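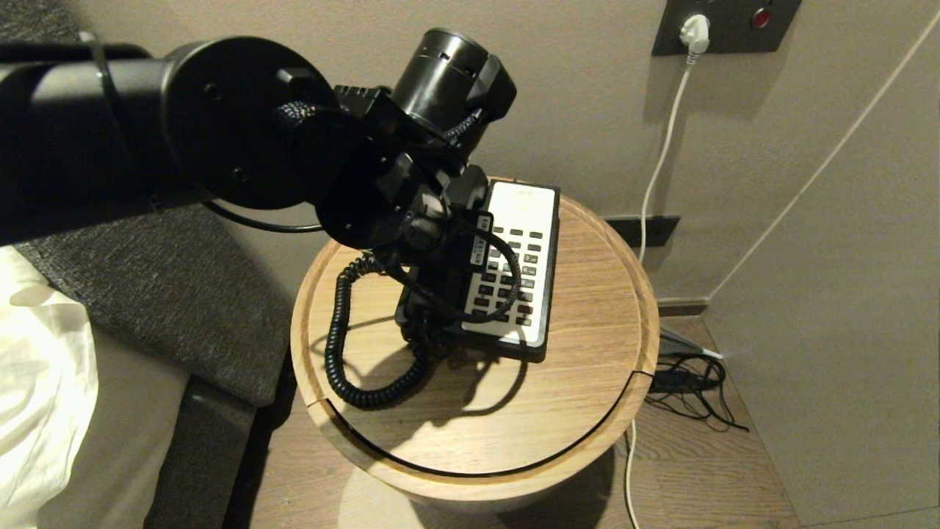
Mahtab Nazari still puts a corded phone beside every bed. Her guesthouse, the Bratu, has 9 rooms, and when she refitted them in April the phones were the one thing she refused to give up.

"People forget chargers," she says. "The phone just works."

The tables took longer to settle. She wanted them round, with no corners to catch a knee at night, and in a pale wood to go with white bedding and dark gray bed frames. Plurwood, a small workshop, made the set. There is room on top for the phone, a glass of water and a book – a thin one, if the cord is left to sprawl.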